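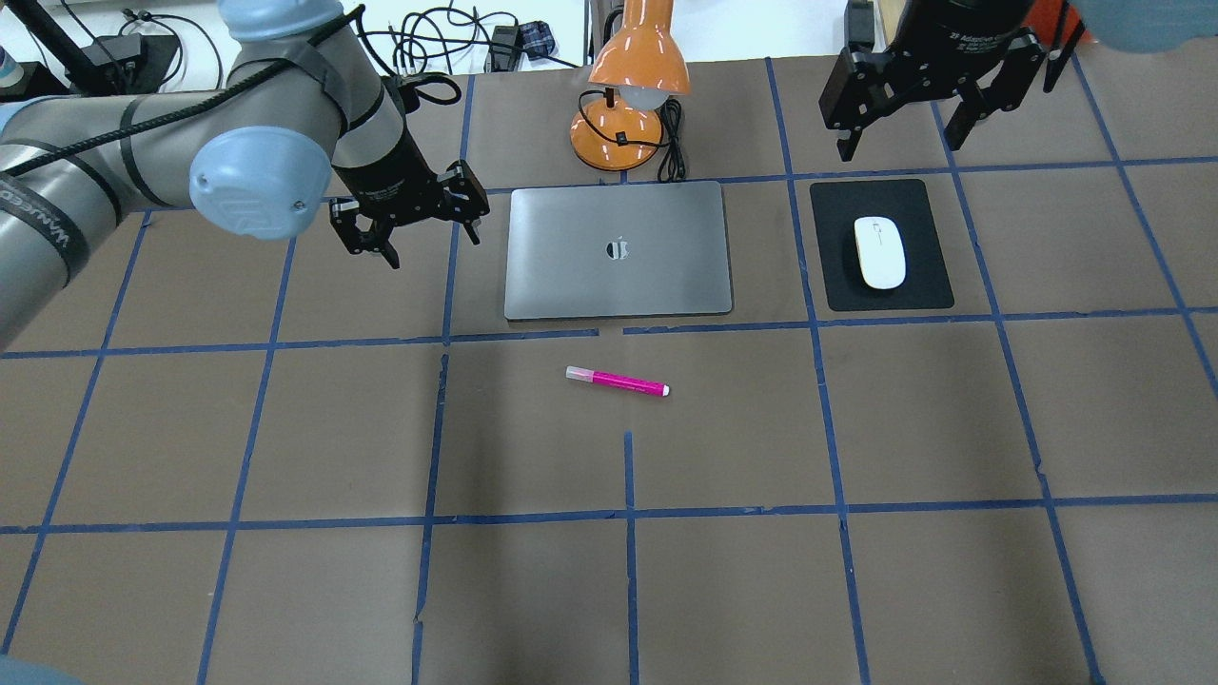
Cosmin Ghiță wants to know whether the tape grid changes the success rate or just makes the resets easier for us. Fair question, so I'm moving it out of the other thread.

Short answer: both, I think. We ran 400 episodes with start positions picked by cell and 60 with people putting stuff wherever they felt like it. The policy trained on the grid set did way better on the highlighter, and a bit worse on the mouse (no idea why yet!).

mszekeres
400 vs 60 isn't a comparison though. Of course the bigger set wins. Cut the grid set down to 60 and run it again.

firkow_irén
What Margit said. Also, can the policy see the tape? Blue lines on brown paper are a pretty loud cue. I'd bet it's learning "go to that corner" and the object barely matters.

dorottya.k
@mszekeres yeah ok, I'll do the cut-down run this week. @firkow_irén it sees everything, we don't mask the tape. Marty wanted to pull it up for testing and I said no because it took me forever to lay down.

Emmanuel R
I don't buy the corner theory. We had tape at Nurnville too, then tested on plain paper and lost almost nothing. That was 1000 episodes, mind you.

firkow_irén
Different objects, different arms. Test it on bare paper or I'm not believing the number.

dorottya.k
Fine, fine. Bare paper after the 60 run. Does anybody know a tape that comes off without ripping the paper?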